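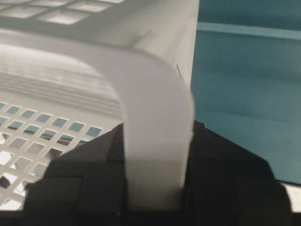

手首カメラを交換したあと、グリッパーの原点とカメラの補正はどちらを先にやればいいですか。

グリッパーの原点出しを先に済ませ、そのあとでカメラの補正を行います。指の閉じ位置がずれたままだと、カメラ側で基準にする指先の位置もずれるためです。

投稿者:Nele Vandenberghe
カテゴリ:ロボット保守/グリッパー・手首まわり

上の件は以前の投稿で解決しました。ありがとうございました。今回はその続きで、別の症状について教えてください。

Selholmの作業場で、卓上アーム1台に平行2指のグリッパーを付けて、プラスチックの洗濯かごの縁をつかんで持ち上げ、隣の台へ移す動作をさせています。制御ソフトはHalard、グリッパーの駆動部はWollentの電動タイプです。手首カメラは小型のものを上から指先を見下ろす向きで付けています。

9月に入ってから、縁をつかんだあと持ち上げる途中でかごが傾くようになりました。落とすことは少ないのですが、置いたときの向きが毎回違います。午前中は比較的安定していて、午後3時を過ぎると目立って悪くなります。

これまでに試したことは次のとおりです。

・把持力の設定を4から7に上げた。傾きは少し減ったが、縁に跡が付くようになったので元に戻した。
・アームの移動速度を下げた。変化なし。
・カメラの補正をやり直した。変化なし。
・かごを別の同じ型のものに替えた。変化なし。

指先のパッドは取り付けたときのままで、一度も交換していません。目で見たかぎりでは割れや欠けはありません。手首側のボルトは締め直していません。

どこから調べるのがよいでしょうか。できればアームをばらさずに確認できる順番で知りたいです。

投稿者:Sabina Danko

まず指先のパッドを疑います。見た目に割れがなくても、表面が平らに減ったり、つるつるになったりしていれば滑ります。特にかごの縁のような薄くて曲がった部分をつかむ場合、パッド全体ではなく狭い範囲だけが当たるので、そこだけ先に減ります。

ばらさずにできる順番で書きます。

1 電源を落とす前に、グリッパーを全開にしてからサーボを切り、非常停止を押しておく。指の間に手を入れる作業なので省略しないでください。

2 パッドの表面を、水で湿らせて固く絞った布で拭く。プラスチックの細かい粉や手の脂が付いているだけのことがあります。アルコールはパッドの材質によって硬化するので、取扱説明書で確認できるまで使わないでください。

3 乾いたら左右のパッドに薄い定規を当てて、真ん中がへこんでいないかを見る。左右で減り方が違うときは、指の平行が出ていない可能性があります。

4 指先を手で軽く左右に揺する。指の根元でかたつきがあれば、根元の固定ねじの緩みです。手首全体が動くようなら、グリッパーとアームの間のフランジのボルトです。

フランジのボルトは対角の順に、2回に分けて締めます。締め付けトルクはお使いの機種の説明書の値に合わせてください。片側から一気に締めるとグリッパーが傾いて付き、今の症状がかえってひどくなります。締め直したら原点出しとカメラの補正をもう一度やります。

午後に悪くなるという点は、駆動部の温度が関係しているかもしれません。電動グリッパーは連続で握らせていると、保護のために電流を絞るものがあります。Halardのログで把持時の電流値を午前と午後で見比べてみてください。設定値が同じなのに午後の電流が下がっていれば、パッドではなく熱のほうです。その場合は、待機中に指を閉じっぱなしにしていないか、動作プログラムを確認してください。うちではかごを置いたあとに開く命令が抜けていて、次の周期まで閉じ側に力をかけ続けていたことがありました。

もうひとつ、つかむ位置も見直したほうがいいです。縁の角に近い丸い部分をつかむと、パッドの当たる面積が小さくなり、かごの重さで回りやすくなります。縁のまっすぐな部分が使えるなら、そちらへ教示点をずらすと、同じ把持力でも傾きにくくなります。角の部分をつかむしかない場合は、指を縁に対してできるだけ深く入れてから閉じてください。

投稿者:Ignacio

パッド交換でだいたい直ります。自分のは13か月で替えました。消耗品なので予備を買っておいたほうがいいです。

投稿者:Nele Vandenberghe

お二人ともありがとうございます。順番どおりに確認しました。

拭いたあとも症状は同じでした。定規を当てると右のパッドだけ真ん中がへこんでいて、裏の光が見えるくらいの隙間がありました。指の根元は動きませんが、フランジのボルトは4本のうち1本が手で回るほど緩んでいました。たぶんカメラを交換したときに、ケーブルの留め具を外すのに一度緩めて、そのまま忘れていたのだと思います。

対角の順に締め直して、パッドは左右とも新しいものに替えました。原点出しと補正も済ませました。把持力の設定は4のままです。今のところ傾きは出ていませんが、午後の様子をまだ見ていないので、電流のログも取っておきます。

教示点は縁の角のところにしてありました。まっすぐな部分へ移すと手首が台に近くなりすぎるので、かごの置き方を変えられるか試してみます。

投稿者:Sabina Danko

ボルトが1本緩んでいたのなら、ほかの3本にも無理がかかっていたはずです。次に止めたときに抜いて、ねじ山が傷んでいないか見ておいてください。締めたあとは、ボルトの頭からフランジにかけてペンで合いマークを引いておくと、緩んだときにすぐ分かります。

かごの置き方を変えるときは、カメラから縁が見えるかどうかも一緒に確認してください。向きによっては指の陰に入って、位置の検出が不安定になります。

電流のログは、同じ重さのかごで同じ教示点のまま取らないと比較になりません。先にログを取って、置き方の変更はそのあとにしたほうがいいです。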